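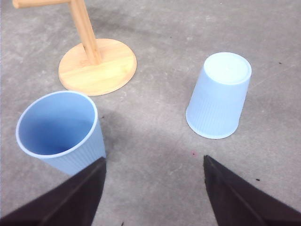 I have been meaning to write up the Wekell mug tree since February, when the old wire one finally gave way at the join and took a perfectly good teapot lid with it. We are a household of far too many mugs (I blame birthdays, and also the pottery stall at Plavetcombe market, which I cannot seem to walk past) and there is only one short run of cupboard in our kitchen, so anything that gets the everyday cups out on the side and off the draining board is doing us a real service.

I looked at a fair few before buying. The one I nearly chose was the Virk, which comes in black metal and looks very smart in the shop, but the pegs are thin and almost level, and when I hung a heavier mug on the display one it slid about in a way I didn't care for. The Wekell has wooden pegs, and they're chunky without being so fat that a small handle won't go over them. My espresso cups are the test for this sort of thing, as their handles are really only big enough for one finger, and they do go on - a bit snugly, but they go.

It arrives flat in a narrow box with the post, the base and the pegs all separate. The post fixes on from underneath with a single bolt, and there's a little key for it in a paper envelope which I very nearly threw out with the packing. The pegs just push in. Two of mine were stiff and wanted a few taps through a folded tea towel, and one was looser than I'd have liked, so I put a dab of wood glue on it and left it overnight. It hasn't budged since. I'd allow yourself a cup of tea's worth of time for the whole job, or a pot's worth if you are as slow with instructions as I am.

Now, stability, which is what most people ask me about when I go on about this (and I do go on). The base is weighted and it weighs 393 grams on my kitchen scales before you add the post, so it feels reassuring in the hand. Fully loaded it's rock steady. Half loaded is another matter: if you take all the mugs off one side, as my family does every single morning before eight, it will lean a little if you knock it. It has never gone over, but I've got into the habit of hanging the big mugs low down and opposite each other, and the light ones at the top.

I've been pleased with the finish too. It had a faint smell of oil for the first week or so, which went off by itself. Drips do leave a mark if you let them sit, so I only hang things up once they've been dried, or at least given a good shake, and I wiped it over with a bit of board oil at Easter. It has gone slightly darker near the bottom and I rather like it that way.

I paid 47 pounds for mine at the kitchen shop in Skoltunstead, and I'll admit I stood there dithering over it, because that's a lot of money for something to hang cups on. You can certainly get one for less. My sister's cheap one has lasted her years, though hers is only ever asked to hold four matching mugs and lives well away from elbows. For us, with the kettle going over and over all day long, I think it was worth paying for the heavier base. I would have liked a spare peg in the box at that price, mind you, and some felt underneath. I stuck my own pads on - three of them, cut from a sheet I had in the drawer.

Would I buy it again? Yes, I would, and I've already pointed it out to my mother, who has the same trouble with cupboards. If your mugs are mostly the wide, bowl-shaped sort, do measure first, as they bump into each other on the lower pegs and you'll end up leaving one empty. For ordinary mugs it's lovely, and the side by our kettle hasn't looked this tidy in years.

Recent reviews
Virk two-slice toaster, six months on
Enamel roasting tins: are the cheap ones any good?
A bread bin for a very small kitchen
Tea towels that dry things properly
Wekell chopping board and oil set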